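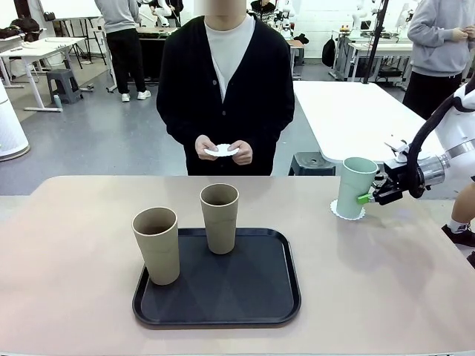 Robot teaching by demonstration

Robot teaching by demonstration is a group of methods in which a person shows a robot how to do a task, and the robot later tries to do the same task by itself. The person does not write the movements as program code. The movements are recorded together with camera pictures, and a computer model learns from the recordings. Other names are learning from demonstration, imitation learning and, in older texts, teach-in programming, although the last one has a narrower meaning.

Contents of a demonstration

One demonstration is usually called an episode. It begins with the objects in a start position and it ends when the task is done or when the operator gives up. During the episode the system stores the angles of the joints, the opening of the gripper and the pictures of one or more cameras. All of these must carry the same clock time, otherwise the model learns a wrong connection between what is seen and what is done.

Teaching by hand

In teaching by hand (also kinaesthetic teaching) the operator holds the arm and moves it directly. The motors are set to a soft mode, so that the arm follows the hand and does not fall down under its own weight. The operator feels the contact with the table or the object, and this is a great help in tasks where force is important. A weak point is that the hands of the operator are often inside the camera view. The model may then learn to expect hands that will be absent later. It is also difficult for one person to guide two arms in this way.

Teaching by remote control

In remote control, or teleoperation, the operator moves a separate device and the robot copies the movement. The device may be a small arm of the same shape (a leader arm), a hand-held controller or a glove with sensors. The operator can stand beside the robot or in another room. The sense of touch is mostly lost, and beginners tend to close the gripper too strongly on soft objects such as paper cups.

Camera positions

Two positions are common. A fixed camera beside or above the table sees the whole work area and does not move. A wrist camera is mounted close to the gripper and travels with it. The wrist camera gives a near view of the object before the grasp, but its background changes all the time.

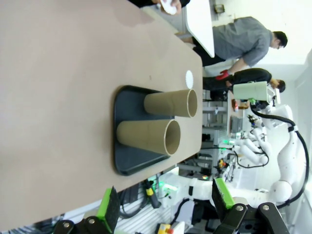
View from a wrist camera, with the green finger pads in the foreground and a black tray on the table.

When the object is between the fingers, it can hide a large part of the wrist view. For this reason many groups record both positions and let the model use them together.

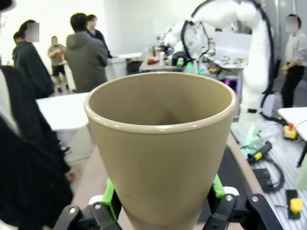
A tan cup held in the gripper, wrist camera view.

Typical tasks

Household and serving tasks are popular for teaching, as the objects are cheap and every operator knows them already. Table setting is one example. The work can include cups, a serving tray and paper doilies, and a cup must be put down upright at a chosen place. A doily is thin and light, and it is hard for a two-finger gripper to pick it up from a flat surface. In some set-ups a person handles the doilies and the robot handles the cups. A task of this kind is called shared or mixed.

The Prurar cup set, which is used at the Flikness workshop, contains 404 episodes recorded by 4 operators. Of these, 56 were removed in checking, mostly for clock errors between the arm and the cameras. In May the workshop changed its rule for start positions, and the tray is now moved a little before each episode. 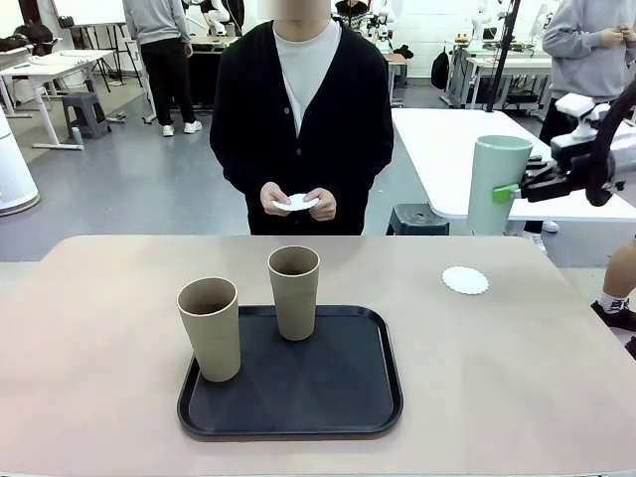 Quality of demonstrations

The number of episodes is not the only measure. If all operators place the cup in the same way, the model will work well only near this one way. If every operator has a very different style, the model may mix the styles and stop between them. The Quartey guide for operators recommends the following:

- Move at an even speed and do not wait in the middle of a movement.
- Open the gripper fully before the arm goes away from the cup.
- Mark an episode as failed if the cup falls, also when it is picked up again afterwards.
- Take a pause after 80 episodes.

Failed episodes are kept in a separate folder. They can be used for training a second model which recognises mistakes.

Limits

A taught robot often has trouble with objects that were not in the recordings, for example a cup of another colour or height. Changes of light and people walking behind the table can also disturb it. Small errors grow during a long task, and the arm may come to a position which no operator has ever shown. A usual answer is to let the operator take over at this moment and to add the correction to the recordings.

Last changed: Jun 8, 2021

Print this article
E-mail this article

Related articles
Gripper (two-finger)
Leader arm
Momness controller
Prurar cup set
Teach-in programming
Wrist camera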